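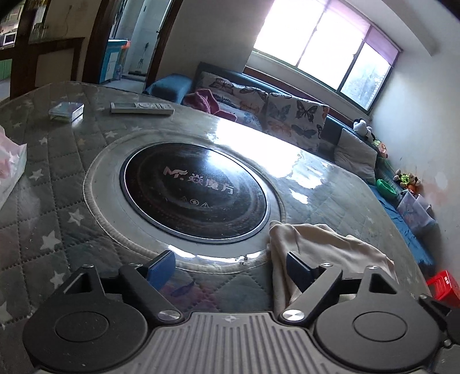

Visit report: Hollititz, grip fault on hand-held units

I went over on Tuesday to look at the closing fault Géza Bodnár had logged against the Moser jaw set. The log held 298 closing cycles on cloth, 82 of them marked as slips. Arif Ngau wanted a second opinion before more units went out to Fetirley.

The slips are real but they are not random. Géza's plot shows the jaw position reading drifting by 2 mm over a session, always in the same direction. The software then reports a closed jaw while there is still a gap. On a rigid part you would notice at once. On thin fabric the cloth just slides out and the log says the grip was good. 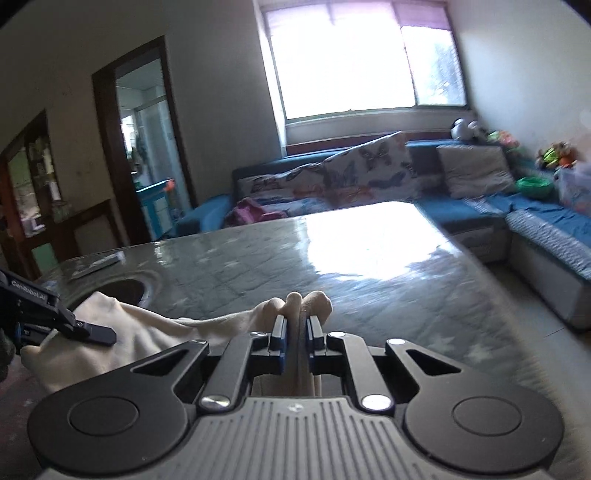 Zero drift is the first suspect, and it needs checking cold and again after an hour's use. Soft goods are the worst case for it. A cream cloth bunched up between the blue inner faces of the fingers fills the gap with several layers, so a small error can stay hidden, and a second gripper pressing on the same cloth takes part of the load as well. I would not accept a two-gripper fold as a pass test for this reason. Single layer, one gripper, fixed pull - then the numbers mean something.

We also found that unit 1254 had been re-zeroed with the fingers fitted from another set. The Stuvitwood procedure forbids this, but the step is on the last page and easy to miss.

Actions: Arif to hold the Fetirley batch. Géza to repeat the drift run with matched fingers. Re-zero step to move to page one.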